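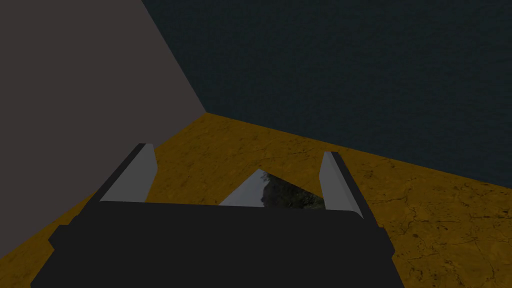
1/ Wrist cam view out of the sim, randomised textures on. Ochre floor with cracks, teal wall, and the thing between the fingers has a photo printed all over it. Sky on one side, something like foliage on the other. Policy has to find that and grab it. Week two of the Puvier grasp work, notes as I go

2/ Texture pool is 739 files now. Any file can land on any surface, floor, wall, object, whatever. Bence Szalai wanted objects kept to plain colours. Tried it Monday. Policy learned "plain = pick me", went straight to pieces on the real bench in Tostham

3/ So photos on objects stay. Colour of the fingers doesn't get randomised yet - pale inner faces, dark body, same every episode. Probably a mistake, it's on the list

4/ Flat stuff is the pain. Planner samples approach poses from the top and for anything thin the fingertips want to go through the floor. Added a clearance term, 3 mm. Collision checker (Ojala, our fork) was rounding it to zero. Lost a whole arvo to that

5/ Fixed now. Units bug, of course. Metres in one file, millimetres in teh other

6/ Ran 234 episodes overnight on the new build, flat objects only. 39 fails. Went through the fails this morning, most are the gripper closing early while it's still high. Perception head thinks the object is closer than it is when the floor is busy

7/ Nilmini Gunawardena reckons depth loss weight is too low and she's usually right about this stuff. Sweep is going on the Stutex box, should finish by 6pm if no one kicks it off again

8/ Also the replay viewer now scrubs backwards without crashing, my favourite thing I've writen this month. Config for the texture sampler goes up once I've cleaned out the hardcoded paths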